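Table Service and Small Wares
Notes for session 4: The spoon, the cup, and the rest

Bring these notes to the practical. Page numbers refer to the Trosell reader, second printing. The first printing has the same text but the pages run two behind.

1. What we covered last time

Tray carrying, clearing from the guest's side, and stacking saucers. Several people asked about stacking cups. We don't stack cups in this course. Druseck, where most of you will do your placement in July, has 439 cups on its inventory and stores all of them in single layers on racks.

2. The standing spoon

A spoon left standing in a full mug is the most common fault in informal service. The handle is long, the mug is short, and most of the weight ends up above the rim. A sleeve or a napkin catches it and the drink goes over. Dark drinks on a pale surface are the worst case for cleaning, and if the mug has a looped handle the guest reaches for it with the spoon pointing wherever it happens to point.

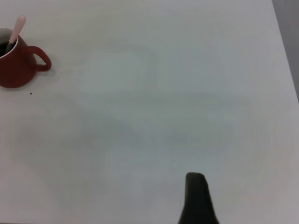 Hajar Ouali objected that at home everyone leaves the spoon in, and that a guest who wants to stir twice is only annoyed when it has been taken away. Her point is fair and we spent some time on it. The answer we settled on is that the guest may leave the spoon where they like, but the server never delivers a mug with the spoon already standing in it. Bring the spoon beside the mug, on a saucer or on a rest.

Terms you need:

Bowl – the part that holds the liquid.
Neck – the narrow part between bowl and handle. On mixed-material spoons this is usually where the metal ends and the handle material begins.
Tip – the far end of the handle, the end the guest picks up.
Rest – anything that keeps the bowl off the table.

Check the join on mixed-material spoons when you polish. Residue collects there and a quick wipe along the handle misses it. Trosell has a drawing of this on page 10.

3. Rests

A rest can be one piece or two. One-piece rests hold the bowl and let the handle lie on the table. Two-piece rests carry the spoon at both ends, so that no part of it touches the surface. Wood is common for the two-piece kind. It is quiet when the spoon is set down, but it stains, and it must not go through the dishwasher. Wipe it, dry it, and leave it out overnight before it goes back in the drawer.

With a two-piece rest, put the bowl on the far block and let the handle run back toward the guest. A little overhang past the near block gives the fingers something to take hold of.
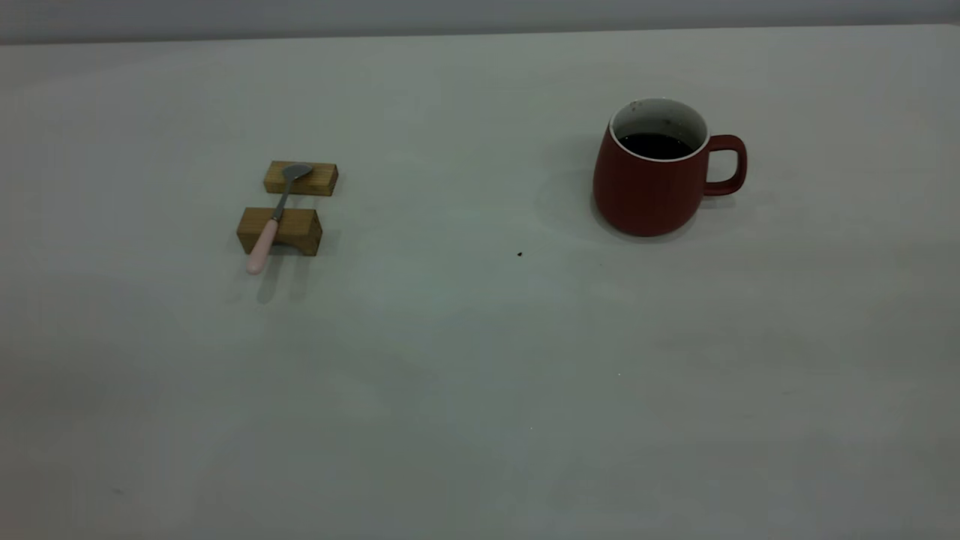 Too much overhang and the spoon tips when it is touched. Try it with a few different spoons in the practical, including the heavy ones from the Zinduveck set, and note where each one balances. Blocks of unequal size are fine as long as the spoon sits steady on both.

4. For the practical

Work in pairs. Said Amrani has the key to the small wares cupboard. Each pair sets a place for one hot drink, serves it, and clears it, then swaps. Write half a page on what you changed the second time. Hand it in by 2014-09-26 to Marites Evangelista's box, room 2175.

Reading: Trosell, chapter 3, skip the section on silver.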